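**Matte or gloss white for a shared packing table?**

**tunell_bench** – Top is 2 years old, smooth white. Parsa wants gloss. I would stay matte.

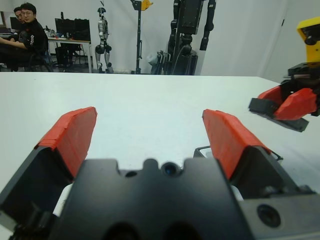 *White top, straight back edge*

**kov19** – Gloss shows every scratch. What goes on it?

**tunell_bench** – Small wrapped blocks and boxed units, under 20 oz each. 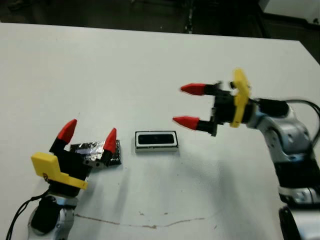 *Foil-wrapped package, white-sided unit beside it*

**parsa_w** – Disagree. Gloss wipes down faster, and at 15 minutes per changeover that adds up. Tape residue 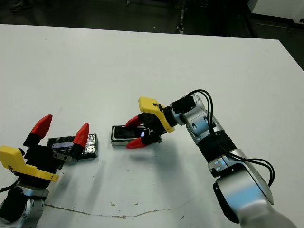

comes off gloss with alcohol. On matte it smears.

**kov19** – Only if the matte is cheap. Ekeck sheet cleans fine. Leave a gap between items either way. 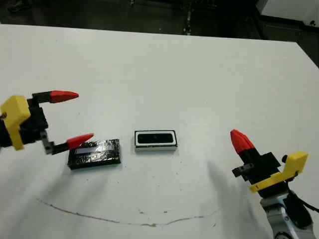
**tunell_bench**

Ordering one Ekeck sheet, matte. Parsa can have the Kovilley sample for the side shelf.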